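Jan 2, 2025

Hi Binta,

Happy new year! You asked for a catch-up on the Lillberg community garden grant before the next payment goes out, so I've had a good go at pulling it all together.

**Where the money's gone**

Most of the first payment went on soil and timber for the raised beds. We'd budgeted for 13 beds and we've built all of them, though the last four went in later than I'd have liked (the timber yard in Nondholm ran out of the long sleepers and we had to wait). The water tank came in $420 over the quote because the slab needed to be thicker on that slope. I've covered it from the signage line for now, so if the signs look a bit home-made when you visit, you'll know why.

**Who's using it**

We had 169 people sign up for a plot or the shared beds, and there's a waiting list for plots closest to the gate. Adaeze Okafor is running the Saturday-style seedling swap, except we've moved it to whenever the hall is free, and it's been our busiest session by a mile. The kids from Jultuddale Primary planted broad beans in August and came back to pick them — they were so proud, and the beans were pretty good too!

**What hasn't gone well**

The compost bays. We built them too close to the fence and the neighbours weren't happy about the smell, fair enough. Babatunde Lawal has worked out a new spot behind the shed and I'd like to shift them before the weather really warms up. We also lost most of the tomatoes in the end beds to wilt, so those are getting rested and sown with mustard.

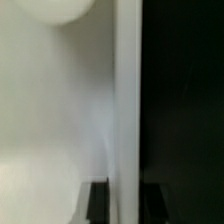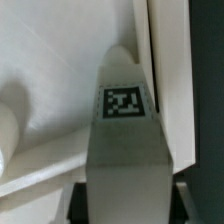
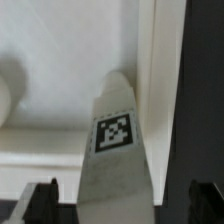
**What's next**

I'd like to put the second payment toward the accessible path, which is still just crushed rock and a nightmare for prams and wheelchairs. Onyekachi Effiong has two quotes in and is chasing a third. If you're happy for the $420 to stay where I've put it, could you let me know in writing? Our bookkeeper is keen to close off the quarter.

The receipts are in the shared folder, apart from the one for the tap fittings, which I'm still hunting for.

Cheers,
Onyekachi Bassey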